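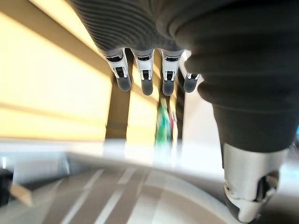

Teleop on a five-finger hand: glove or kinesthetic for faucet tasks?

gratecourse
Posted Tuesday
We're collecting demos for a kitchen set and the faucet lever is eating all our time. Arm is driven with a Kang leader arm, fingers with a Stukiver glove. 550 demos planned, 14 usable so far. The operator gets to the lever fine and then the thumb goes somewhere else. Anyone had better luck just moving the arm by hand?

pell_ridge
How are you mapping the thumb? The default glove profile assumes a human thumb base and most of these hands have it set lower and farther out. Recalibrate with the thumb touching each fingertip before you change anything else.

gratecourse
Default profile. Will try that.

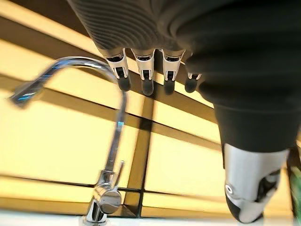
The lever on ours is short and thin, and the operator tends to come down on it from above with the fingers hanging. Between the fingers and the thumb there's a wide gap, so a pinch takes a lot of closing travel. By the time the thumb arrives the wrist has drifted.

Jolora_user
Then don't pinch. Push the lever with one finger and leave the thumb out of it. We did every lever task that way and the policy trained fine.

pell_ridge
Disagree. Pushing works until the lever has to come back the other way, and then you need a second approach in the same demo. Policies get confused at the switch.

Jolora_user
Ours didn't. We recorded open and close as separate tasks.

tin_otter
Kinesthetic is OK for the arm but you can't pose five fingers and hold a wrist with two hands. I tried it with two people and it was slower than the glove. Also your own hands end up in the wrist camera, and then you have to replay every demo to get clean video.

pell_ridge
Agree on that part. What's your latency? If it's over 8 frames operators start to overshoot.

gratecourse
2 frames on the arm. Haven't measured the glove. It goes through Arnoreck for the retargeting, so it's probably worse.

tin_otter
Measure the glove first. Sounds like your drift to me.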